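3.2 Collection of demonstrations

The transfer task was recorded at the Stullum bench with the same tabletop and the same consumables used for the baseline trials in Section 3.1. Two object families were included: microcentrifuge tubes held in perforated green racks, and pipette tips held in green racks seated in translucent boxes. Both families are clear plastic on a glossy surface, and both gave the depth estimator used in our earlier work (Mishra v1) a high rate of missing values near the object edges. We therefore recorded color video from fixed cameras together with the joint state and gripper opening, and left depth out of the training input. 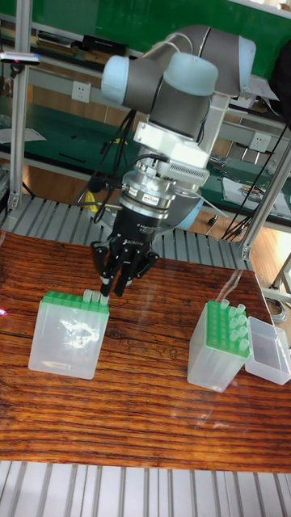
An episode starts when the operator enables motion and ends when the arm is back at its rest pose or the operator stops it. Each episode was given one of three outcome codes: complete, partial, or abandoned. Partial episodes were kept, as the approach and grasp phases in them are usable even when the placement is not. Abandoned episodes were kept only if the gripper had closed on an object at least once. After this filter the set contained 2,464 episodes, of which 307 were coded partial and 114 abandoned.

Layout was varied by hand. A written schedule generated by the Jasow scripts gave the operator a target position and heading for each box and the number of items to load in each rack. The operator was told to match the schedule by eye and not to measure. The resulting placement error was treated as a useful source of variation and was not corrected.

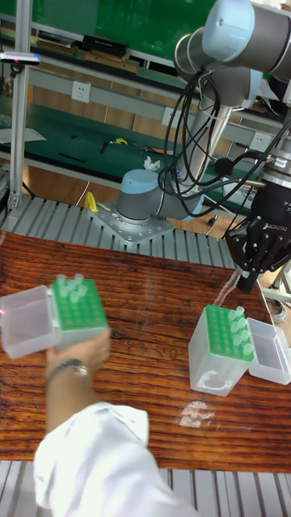 Figure 4. Manual setup at the tube station. The operator holds one rack box above the table; a second stands open below the gripper.

Lids were handled as a separate factor. In the April pilot all lids had been removed from the table, and the policy trained on that data failed often when a lid was later left attached. For the present set the schedule called for attached and open lids, detached lids, and no lids. The side on which the lid lay was not controlled.

The tip task is the harder of the two. A tip has to be held close to vertical while its narrow end is lined up with a hole, and the fingers block part of the view at the moment of insertion.

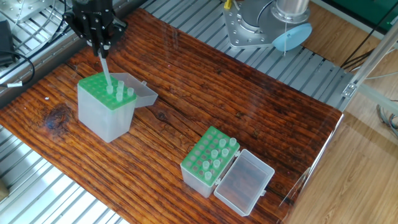

Operators were asked to pause before release so that the aligned pose would appear in several consecutive samples. Pauses longer than two seconds were trimmed in processing, because long runs of identical actions had caused the pilot policy to stall above the rack. No other change was made to the timing of the recorded motion.

Rack occupancy was sampled over the full range, including racks with no items. Empty racks matter for the source and target decision: with a loaded rack and an empty rack on the table, the policy must infer the direction of transfer from the first view. No language or goal label was supplied. 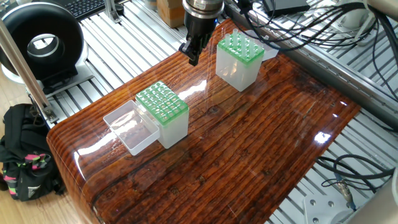 Figure 5. Tip transfer layout with a loaded rear rack and an empty front rack. A clear tray lies to the left of the front box.

We held out 300 complete episodes for validation, drawn by layout so that no scheduled layout appeared in both splits. Background items around the bench were not masked in either split. The final set was frozen in June 2020 and is referred to below as Rudlow-T. Training settings are given in Section 3.3, and the effect of the partial episodes is tested separately in Section 4.2.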